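Boltidia Boards > Food & Wellness > Fruit, Nuts and Seeds
Topic: Fresh figs vs dried, am I fooling myself about the fiber?

plumline_40
Hi all! I've gone completely overboard on figs since I moved into a place with a tree hanging over the back fence (the neighbors told me to take whatever lands on my side, bless them). Last season I ate them fresh every morning with yogurt. Now it's April, there's nothing on the tree but leaves and hard little knobs, and I've been buying dried ones from Stukis, the bulk store on my way home.

My question is whether dried figs are doing the same job. My digestion is definitely happier when I eat them, fresh or dried, but my sister says dried figs are basically candy. Thoughts?

oatsandall
Dried figs are great! All the fiber is still in there, you just lose the water. The catch is that you can eat six dried ones without noticing, and you'd never sit down and eat six big fresh ones in a row. Well, I might.

Check the bag for added sugar or syrup. The plain ones have one ingredient.

Mathias_fan
Your sister has a point though. I track my food and dried figs wreck my day if I'm aiming for 2000 calories. They're sticky, they're sweet, my dentist hates them. I'd call them a treat with some benefits, and I wouldn't eat them every day.

oatsandall
A treat with fiber, calcium and potassium in it is a pretty good treat! What are you comparing them to, celery?

Mathias_fan
I'm comparing them to fresh figs, which was the question.

plumline_40
Ha, fair. I should have said how many I eat. It's usually 2 or 3 chopped up in oatmeal, and then a couple more at night with walnuts. The night ones are the ones I feel guilty about.

kettle_and_crumb
Chiming in as someone who soaks them! Put them in a jar, cover with water, leave it in the fridge overnight. They plump up so nicely and I find I'm satisfied with fewer. The soaking water gets sweet and syrupy and I pour it over the oatmeal too. I started after reading the long dried fruit thread here (the one with 364 replies, if anybody has the patience) and I've done it ever since.

Also, drink plenty of water with them. I learned that one on a road trip with a whole bag in my lap and I'll leave it there.

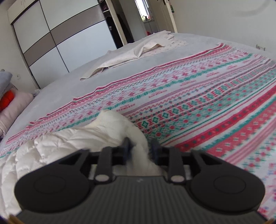

The other thing I'd say is don't jump from no figs to a bowlful. Go up slowly over a week or two and your stomach will thank you. I went too fast with prunes once and figs are the same kind of deal.

plumline_40
Soaking!! Why have I never tried this? Doing it tonight. Do you cut off the stems first?

kettle_and_crumb
I leave them on and pinch them off after, they come away easier when they're soft. A strip of orange peel in the jar is wonderful if you have one.

greenwindow
Different angle: which variety are you buying? The dark ones and the pale ones taste like two different fruits to me. The pale ones are nuttier and hold together in baking. The dark ones go jammy, and that's what I want on toast. Plelano does a mixed box that I love, but the shipping is silly unless you split an order.

Mathias_fan
Agree on the pale ones for baking. I'm not anti fig, for the record! I just think people hear "natural sugar" and stop paying attention. If anyone reading this has diabetes or takes blood thinners, ask your doctor or pharmacist before making figs a daily habit.

oatsandall
Okay, that part I'm with you on. My mom had to ask about hers. She still eats figs, she just keeps the amount steady.

greenwindow
Nearly 3000 posts on this board and I think that's the first time you two have agreed on anything.

plumline_40
Update, April 29, 2021: the soaked ones are SO good. I had two with plain yogurt and the orange peel water spooned over, and I didn't go looking for more at night. My sister tried one and took the jar home with her, so I need another jar. Still counting the days until the tree gets going. Does anyone have tips for keeping birds off the fresh ones? I lost most of the high branches last year.

kettle_and_crumb
Mesh bags over the fruit, tied loosely, as soon as they start to soften. And pick early in the morning!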